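Greifen in der Simulation klappt, am echten Arm nicht – woran liegt das?

Tamara Pascu
Hallo zusammen, ich sitze seit März an meiner Masterarbeit und komme gerade nicht recht weiter. Ich trainiere ein Netz, das aus dem Bild der Handkamera Griffe vorschlägt, mit 2,918 simulierten Szenen (Tausendertrenner, kein Komma!). Die Texturen werden zufällig vergeben, deshalb tragen die Objekte auch mal Holzmaserung, so wie der Kelch in der blauen Kiste.
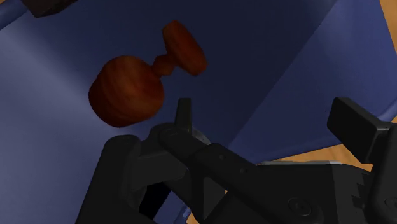

Salazar hat mir dazu schon geschrieben, die Texturen seien selten das Problem, ich solle lieber zuerst Reibung und Masse streuen. Das habe ich brav gemacht, und trotzdem rutschen mir am echten Arm bei 30 Versuchen 10 Teile weg, vor allem alles mit schmalem Stiel und dickem Ende. Hat jemand von euch so etwas schon einmal in den Griff bekommen? Ich freue mich über jeden Hinweis, auch über kleine!

Skodach
Liebe Tamara, das kenne ich nur zu gut! Schau dir bitte einmal an, wo deine Griffe im Verhältnis zum Schwerpunkt liegen. Bei uns bevorzugte das Netz immer den Stiel, weil er so schön zwischen die Finger passt, und beim Anheben kippte dann das schwere Ende. Wir haben jeden Griff im Simulator nach dem Anheben noch 2 Sekunden gerüttelt und nur die stabilen als positiv gewertet. Danach wurde es spürbar besser.

Borevley
Kamera neu kalibrieren. War bei mir auch so.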